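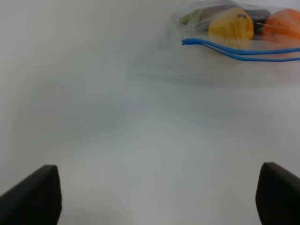 The white top, matte finish.

Home > Reviews > Desks > Archive

Lemeck wants $781 for the Marikar table. Sorry, my mistake in the first draft — it's $81 for the top and $100 for the legs, sold apart, and the page shows you the smaller number first. I don't love that.

I've worked at mine since September. The maker says the coating is "stain resistant for daily life." My daily life is coffee, and a ring left overnight took 13 minutes of scrubbing with dish soap. A ring caught right away wiped off fine, as it would on any table I've owned.

The legs are better than I expected. Seven bolts, one of them a spare, and very little wobble unless you type hard. The Huria I had before shook when a truck went by. It also cost less and came with a drawer.
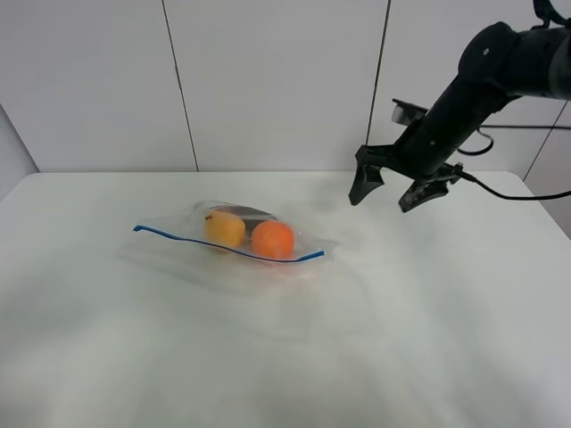
Veikko Rantala wrote in to say his coffee rings never came out at all, and that Lemeck support told him to try a melamine sponge, which dulled the spot. He has gone back to his old Morkard and put a cloth on it.

I haven't tried the sponge and won't. If the legs alone go on sale, buy those and find a top somewhere else.

Related:
Huria desk, one year later
Morkard folding table: still too heavy
Do you need a desk mat?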